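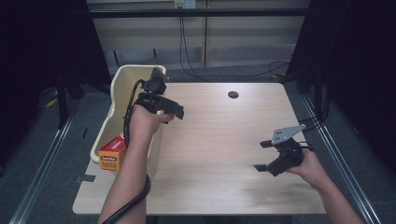 Automation at Work, session 3: who packs the bin?
Handout for the evening group, October 2, 2018

Hello again, everyone! Last time we got as far as Florence Doucette's question (what happens to the people on the packing benches when part of the job goes over to a machine?) and then the building closed on us, so I'm picking it up from there.

Our case is the Nokness packing room. There were 11 people on the benches when I first visited in July, putting household goods into bins for orders. It sounds like the simplest job going. Try writing it down, though! Shirley Cormier had a go for me and gave up on the second page, because her hands knew things she had never had to put into words: how hard you can squeeze a thin carton, which way to tip a long one so it goes in past the rim, when to let go.

Keep hold of that phrase, "her hands knew". We call it tacit skill in these notes, and it's the bit I find most interesting by miles.

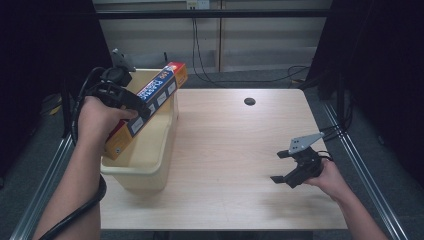
So one change is that some packers become teachers. They do the same task with grippers in place of fingers, over and over, so that a machine has something to learn from. Is that a better job? Khải Hoàng told me he liked being asked how he does things (first time in years, he said). Harvey Fehr found it slow and fiddly, and missed the chat on the line. I believe them both.

Then there's pay. A packer is paid by the order at Nokness, so what do you pay someone for a careful hour that ships nothing? They settled on a flat rate, and Harvey still reckons he lost out in the busy weeks.

For next time, please read the Arenine chapter, pages 189 to 2000 words further on (stop at the Sartori table, it gets very dry after that). Then jot down a task from your own work that you'd struggle to explain to a new starter, and bring it along. Mervin Lapointe has the spare copies if yours has gone missing.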